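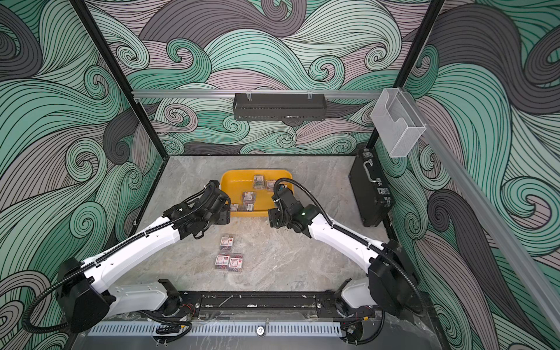
Norbert Urban writes that bags from two different lots should never share a bin, even when the part number matches, and he would like to see that stated before anything else on this page. It is now stated. The exception is hardware with no lot tracking, covered further down.

Search the help pages Enter part or keyword Go

Small Parts in Bags: Frequently Asked Questions
Last revised 1/11/19

What is the standard bag quantity?
Most terminals, clips and machine screws ship 24 to a bag. Anything over 15 mm long ships four to a bag. The count is printed on the packing slip, next to the line number.

Can I order a partial bag?
No. Bags are filled and sealed at Widau before they reach the order desk, and the desk has no equipment for recounting. If you need fewer parts than a bag holds, order one bag and keep the rest as spares.

How do I read the lot code?
The first two characters are the filling line. The next four are the week and year of filling. A trailing letter R means the lot was recounted after a scale fault. Recounted lots are sold normally and carry the same warranty.

May I combine bags from different lots?
For lot-tracked parts, no. If a part fails inspection, the lot code is the only way to find the others. For untracked hardware (plain washers, nylon spacers, cable tie mounts) combining is allowed. Keep one of the empty bags in the bin until the bin is used up.

How should sealed bags be stored?
Flat or on edge, out of direct sunlight, below 40 °C. Do not staple them. A staple hole admits moisture and voids the sealed-bag return policy. Tinned parts should be used within four years of the filling date. Plain plastic parts have no stated limit.

Will Caruso bins fit the bag sizes you ship?
The Caruso shallow bin takes the small bag on edge. The large bag has to be folded once at the top. The deep bin takes either size without folding.

My count was short. What now?
Weigh the unopened bag if you have a scale that reads to 0.1 g, and send the weight with the lot code and order number. If the bag is already open, send the count instead. We replace short bags either way, but an opened bag is not credited against the lot. Please report shortages within 15 days of delivery.

Do you still stock the Skulameck series?
Only the straight terminals. The right-angle versions were withdrawn in August and replaced by the Wustesness series, which has the same hole spacing and a slightly taller shoulder. Check clearance under the cover before substituting.

Can labels be printed with our own part numbers?
Yes, on standing orders of 40 bags or more. Send the cross-reference list as a plain text file, one part per line, our number first.

Filed under: Ordering & Stock | Fasteners and Terminals | Storage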